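Re: [homearm-users] Vuvidero kit, worth it for a non-lab setting?

On Tuesday a list member wrote:
> Looking at the Vuvidero two-finger kit from Udden for a small office cleanup
> project. Has anybody run it in an actual furnished room and not on a bench?
> The product page only has bench stuff. Main things I care about:
> small flat items, cables, and what the wrist camera really sees.
> Also is the Valente support plan any good or should I skip it.

Yes, have had one since May. Quick answers, I have to leave in a bit so excuse the typing.

Small flat items. So-so. Big stuff is boring, it does fine. Anything thin on a tabletop is where you will spend your evenings. The approach angle out of the box is too steep for my taste and the default planner likes to come in over the table edge, so you need to set the edge margin by hand. Mine is 56 mm now. The manual says leave it alone. Don't leave it alone.
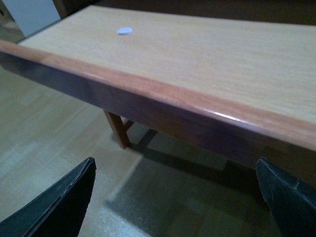

Detection on pale-on-pale is the other thing. White item on blond wood, the stock threshold skips it a lot unless you get closer first. I added a second look from lower down, costs me around 5 seconds per item and I can live with that. Glossy varnish also gives you glare, if your furniture is shiny turn the auto exposure off and pick a value yourself. There's a slider for it, buried under Sensors > Advanced for some reason.

Cables. This is the weak part IMO. The planner treats a cable as floor until it's too late. You can draw keep-out zones in the Udden app, works ok for furniture, tedious for anything that gets moved when someone plugs in a charger. Under a desk is the worst case, you've got shadows, black cable, white cable, little adapters, all at different heights. I'd want it to do a slow pass first with the fingers open and only then commit to a grab.

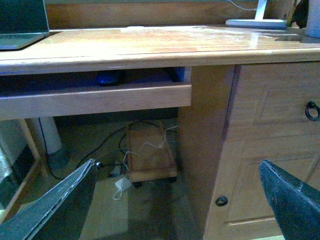 Firmware 3 was supposed to add a "cord" class and it did, sort of. Black cords on a light floor get picked up prety reliably. White ones on a pale floor, no. If your office is mostly white chargers then wait for the next one, or do what I do and keep the arm out of the knee space completly.

Wrist camera. Better than I expected. Wide enough that both fingertips stay in view, which takes up picture but makes lining things up by eye much easier. Low light is noisy but usable.

Finger pads: the light edge strip gets scuffed. Cosmetic so far. Replacements come in pairs from the Ulville warehouse, took forever, order spares with the kit.

Valente plan. Skip the first year I'd say. I opened two tickets, one good answer, one copy-paste of the manual page I had already quoted to them. The forum is faster.

Price, I paid 3,113 with the mount and the long cable. No idea if that's still the number. For a room with normal clutter and somebody willing to tune it, ok buy. If you want it to run by itself the first week, no.

Can send my config file off-list if you want, it has the edge margin and the exposure stuff in it. Ignore the comments, half are out of date.

One more thing, the base clamp wants a thicker tabletop than the spec sheet says. Mesure before you order.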